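Open Day at the Culleldale Workshop

Posted December 13, 2020 in Days Out

I have been to three robot open days now and have yet to be offered a decent biscuit at one. Culleldale broke the pattern. There were lamingtons, and they had run out by the time I found the urn, but I saw the plate and I believe the people who told me.

The host was Stoltix, which leases the back half of the old Van Wijk building and spends its days teaching a pair of black rubbery fingers to do the sort of things I do badly before breakfast. The invitation promised "household manipulation, live". My sister-in-law thought this was a talk about her mother.

Parking was where the sign said it wasn't. Eleven of us had booked the morning session, and we were given lanyards, safety glasses and a speech. The speech came from Jozef Mertens, who runs the demonstrations and has plainly answered the question about robots taking over the world often enough to get in first. His answer was that they would need to learn to pick up a sheet.

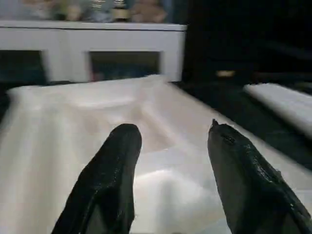
Fingers open, approaching the white fabric. Cabinet and plush toy looking on from behind.

Cloth, it was explained to us, is hard. A mug is the same shape on Tuesday as it was on Monday. A piece of fabric has no intention of helping anybody, and each time you put it down it becomes a new problem. Mertens talked us through this with real affection, the way some people talk about a horse that bites. You look for a fold that stands up a bit, you come in low, you close the fingers and you hope you have one layer instead of three. Then he went quiet and we all leaned in, and I can report that a group of grown adults will hold its breath over laundry if you give them safety glasses first.

I asked whether it could do a fitted sheet. There was a pause, and then a fairly long answer about corners, and I took that as a no.

The software is called Dravau. I asked what it stood for and was told it didn't stand for anything, they just needed a name that wasn't already a mattress. It has been through 3806 practice grasps since February, a number written on the whiteboard by the door with a little party hat drawn over the first digit. How many of those had gone well was not on the whiteboard.

After the cloth we moved on to hard objects, and the mood in the room lifted. Rangi Wihongi took over for this part. She builds the fingers, and goes through more than 35 sets of finger pads a year, which she keeps in a biscuit tin (a second blow, on the biscuit front). She let us squeeze a spare pair. They feel like the sole of a good work boot and they smell like one too. The grip on a smooth round thing, she said, comes down to where you take hold and how much you squash, and people always guess too much squash. She had us try it ourselves with a pair of kitchen tongs and a jar. I guessed too much squash.

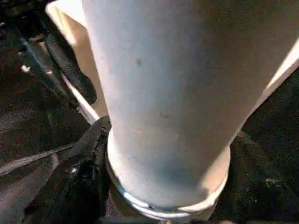

The kids in the group were far better at the tongs than we were and were insufferable about it. An eight-year-old in a dinosaur jumper asked if the robot got bored, and Wihongi said no, but she did, and that was the best answer to anything I heard all day. He then wanted to know if it could pick up a cat. It has not been tried. I had the feeling it had been discussed.

We finished with questions around the urn. A man in a fishing vest wanted to know about the motor torque and got a number he seemed pleased with. A woman near me wanted to know when she could buy one, and was told, kindly, not to throw out her peg basket. I asked who folds the cloth up at the end of the day. Mertens does. He's pretty quick, too.

If you want to go, the next morning session is in February and you have to book. Bring a jumper, because the workshop is kept at the temperature of a creek. Closed shoes are compulsory and they do check. The toilets are across the yard, past the blue door, and the blue door is the wrong door. Get there early for the lamingtons.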